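Accueil | Maison | Cuisine | Bricolage | Réseau et téléphone | Contact

Publié le samedi 24 septembre, par la rédaction de Leteo

Dernière mise à jour : janvier

Mieux capter chez soi : mes astuces pour le wifi et le téléphone fixe

Bon, j'habite une maison aux murs épais, avec un étage, une cave voûtée qui me sert d'atelier et une cuisine tout au fond. Autant dire que pendant des années, pour regarder une recette en vidéo pendant que l'oignon revenait, c'était le petit rond qui tourne et l'oignon qui brûle ! J'ai fini par m'y mettre sérieusement, un week-end de pluie, et je vous livre ce que j'ai retenu, un peu dans le désordre.

Sortir la box du placard

La mienne vivait dans le meuble de l'entrée, porte fermée, coincée entre l'aspirateur et le cirage. Je l'ai montée sur une étagère à hauteur d'épaule, bien dégagée, et j'ai gagné la cuisine d'un coup. Évitez le dessus du frigo (c'est du métal, et ça vibre), l'arrière de la télé, et le voisinage de l'aquarium si vous en avez un. Le micro-ondes aussi fait des misères sur la bande des 2,4 GHz : chez moi la radio en ligne se coupait pile le temps de réchauffer le café.

Si la prise est mal placée, achetez un câble plus long avant de penser au répéteur. J'ai pris du plat, qui se glisse derrière la plinthe, et je l'ai fixé avec des petits clips à clouer. Allez-y doucement au marteau, j'en ai pincé un au premier essai et il a fallu tout redérouler.

Choisir sa bande

Ma box diffuse deux réseaux que j'ai séparés dans les réglages. J'ai appelé le premier Saltlow (le 2,4 GHz, lent mais qui traverse les murs) et le second Saltlow 5. La tablette de cuisine, l'imprimante et la balance vont sur le premier, l'ordinateur et la télé sur l'autre. C'est un peu plus de travail au départ, mais ensuite on sait tout de suite qui est branché où.

Pour le mot de passe, ne gardez pas celui de l'étiquette si vous recevez du monde. Une phrase bête et longue fait très bien l'affaire. Et ne faites pas comme moi, qui avais mis 3711 comme code d'accès à tout, y compris au répondeur !

Le répéteur, à mi-chemin

J'ai un petit Hiebert branché sur le palier. Au début je l'avais mis dans la chambre, là où ça captait mal, et évidemment il répétait un signal déjà tout faible. Il faut le poser là où le wifi est encore bon, entre la box et la pièce à couvrir. Faites le tour avec le téléphone à la main, regardez les barres, revenez de deux pas. Pas dans une multiprise derrière un lit, pas sous un radiateur.

Pour la cave, j'ai laissé tomber le sans-fil. Un câble descendu par l'ancien trou du tuyau de fioul, une prise murale, une borne au bout, et me voilà avec de la musique à l'établi. Rebouchez le passage au mastic acrylique, ça coupe le courant d'air et ça se retire au cutter le jour où on veut changer.

Les appels par le wifi

Ça, c'est ma découverte de l'année. Au fond de la maison, je n'avais jamais de réseau mobile et je prenais mes appels sur le perron, en chaussons. Dans les réglages du téléphone, il y a une option « appels wifi » (cherchez du côté de la carte SIM ou du réseau mobile, chaque marque la range ailleurs). On coche, on attend un peu, on redémarre si rien ne se passe. Il faut que l'opérateur le permette et que le téléphone soit compatible, demandez avant d'en changer. 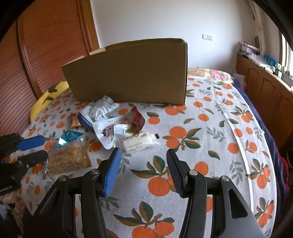
Sur les appels wifi, petite précision de Solveig : chez elle, la communication se coupait chaque fois qu'elle passait du salon au jardin, et il lui a suffi de désactiver l'économie de batterie pour que ça tienne. J'ai essayé, même résultat chez moi, merci à elle !

Nettoyer et débrancher

Une box, ça prend la poussière comme un bibelot, sauf que ça chauffe. Je passe un pinceau sec et propre dans les grilles (un pinceau à pâtisserie réformé, parfait), appareil débranché. Pas de chiffon mouillé ni de produit à vitres. Pour les câbles, un peu de Cliresent sur un linge à peine humide, loin des connecteurs, et les traces de doigts grasses de la cuisine s'en vont.

Quand tout rame sans raison, je débranche la box, je compte 60 secondes et je rebranche. Je sais, c'est le conseil de tous les services clients du monde, mais ça m'a évité bien des attentes au téléphone.

Dernière chose, étiquetez vos blocs d'alimentation ! Un bout de ruban de masquage, un feutre, le nom de l'appareil. J'en ai une pleine boîte à biscuits et je ne sais toujours pas à quoi sert le gros gris.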